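Folding on the bed

I live since December in a small flat in Privov, and in this flat there is no table big enough for folding clothes. The kitchen table takes two plates and a teapot, and then it is full. So I fold on the bed. My mother would not approve of it. In her house the bed was for sleeping and the laundry had its own table by the window, with an old blanket under the cloth.

I want to write down how I do it, because a reader from Beninness asked me after my last post about ironing. She has the same problem of space and her T-shirts come out of the drawer looking like they were slept in. Mine did too, for years.

First I pull the sheet a little, only with the hands. It does not have to be perfect. I tried once to make the bed completely smooth before folding and I lost more time on the bed than on the clothes. Then I take one piece, shake it two times, hard, and let it fall flat. After this comes the part which I always skipped when I was younger – I take the corner of the hem and pull it out to the side. Many wrinkles are gone only from this. With cotton you can be quite strong. With wool you must not, or you will have a sweater for a different person.

The hem is where I start because the hem is straight. The sleeves are never straight, and if you begin with them you will be correcting all the time. When the bottom line is good, I go up to the shoulders, open the sleeves, and look if the neck is in the middle.
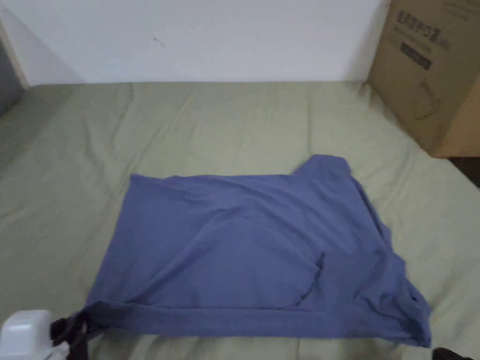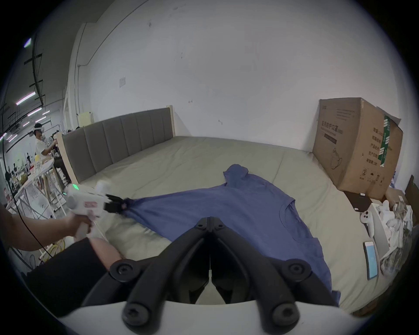

The blue T-shirt on the bed, with a corner of it being pulled.

A wide T-shirt is more difficult than a narrow one. It has more cloth at the sides and this cloth likes to go under itself, so you think it is flat and then you find a fold inside the fold. I pass my palm over it slowly before I close anything. If I feel a thick place, I open it again.

Then one side to the middle, sleeve back, the other side to the middle, sleeve back, and the bottom up to the neck in two steps. I know there are people who roll. I rolled for one winter and could not find anything, but maybe my drawer is too deep for it.

My drawer is from Radu, a small furniture shop near the station, and it holds 16 T-shirts if they stand on their edge like books. I have more than this, of course. The others live in a box until I decide about them. I have been deciding since the spring.

About softener, as I was asked also this: I use Pledov, the one without perfume, and only half of the cap. With a full cap the cotton becomes slippery and the pile falls over when I carry it to the drawer. I carry 5 pieces together, not more.

Next time I would like to write about fitted sheets, but first I must learn to fold one. If you have a method which works for a person alone, with short arms, please write it in the comments.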